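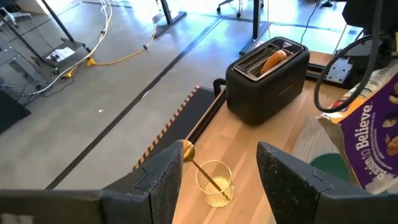

A spoon in its gold wire basket, with the toaster behind it.

How to Cook Plum Butter Without Sugar

By Teodor Kalinowski

Plum butter contains no butter. It is a dark, thick spread made from plums which are cooked for a very long time until most of the water has left them. In my family we eat it on toast, inside dumplings and between the layers of gingerbread. The recipe comes from a notebook that my great-grandmother began in 1918, and in it there is only one line: "Cook plums until the spoon stands." I have added the remaining instructions myself, after several burned pots.

What you need

2 kg of ripe prune plums (the small oval ones, blue with yellow flesh)
Half a cup of water
A wide pot with a thick bottom
A wooden spoon with a flat end
Small glass jars with new lids
A large pot for boiling the jars

No sugar is needed if the plums are ripe enough. The best fruit is a little wrinkled near the stem. In Linville, where I live now, I buy it in the last part of August, when the sellers at the market lower the price for soft plums. Large round plums also work, but they hold more water and the cooking takes longer. If yours are sour, you may add a few spoons of sugar on the second day, never at the start, as sugar makes the fruit stick to the pot.

First day

Wash the plums and let them drain. Cut them in halves and take out the stones. Throw away any plum that is mouldy or brown inside. Leave the skins on, for the colour and most of the flavour are in them.

Pour the water into the pot and put in the plums. Cover, and warm on low heat until the plums let out their juice. In my kitchen it needs roughly 24 minutes. Then remove the cover and do not put it back.

Cook on low heat for two hours, stirring every quarter of an hour. The fruit will fall apart by itself and you do not have to mash it. When you stir, move the spoon along the whole bottom and into the corners. Turn off the heat, let the pot cool and place it in the fridge until the next day.

My aunt did not have a fridge and left the pot on the stove overnight under a cloth. I do not recommend this in a warm kitchen.

Second day

Heat the plums again, slowly. They will be thicker than you remember and they will start to spit, so wear long sleeves. Cook for another two hours on the lowest heat, and now stir more often. In the last half hour I stay beside the stove and listen to the radio.

If you smell something burned, do not scrape the bottom. Pour the fruit into a clean pot at once, leave the burned part behind, and continue. Usually the batch can be saved.

How to know that it is ready

Draw the spoon across the bottom of the pot. The path should stay open while you slowly count to three. You can also put a little on a cold saucer and tilt it. If a ring of water comes out around the fruit, cook it longer. The colour should be close to black, with some red at the edge.

People who like a smooth spread can use a hand blender at this moment. I prefer the pieces of skin.

Filling the jars

Wash the jars in hot soapy water, rinse them, and boil them for 10 minutes in the large pot. Take them out with tongs and fill them while both the glass and the fruit are hot, leaving a finger of space under the rim. Wipe the rims with a clean cloth and close the lids.

I keep my jars in the fridge and finish them within three weeks, or I freeze the spread in small boxes. If you want to store it in a cupboard, please follow a tested canning recipe from a food safety service in your region, with the correct time for your jar size and altitude.

Serving

Let the plum butter stand outside the fridge for a short while before breakfast, otherwise it tears soft bread. It goes best with something a little sour. I use the rye loaf from the Krajewska bakery, toasted quite dark, with fresh white cheese under the plums. A teaspoon of it is also good in the gravy for roast pork, or stirred into plain yogurt.

For dumplings, take the thickest part of the batch. If the filling is runny it will find its way out in the boiling water, and the soup you get is grey.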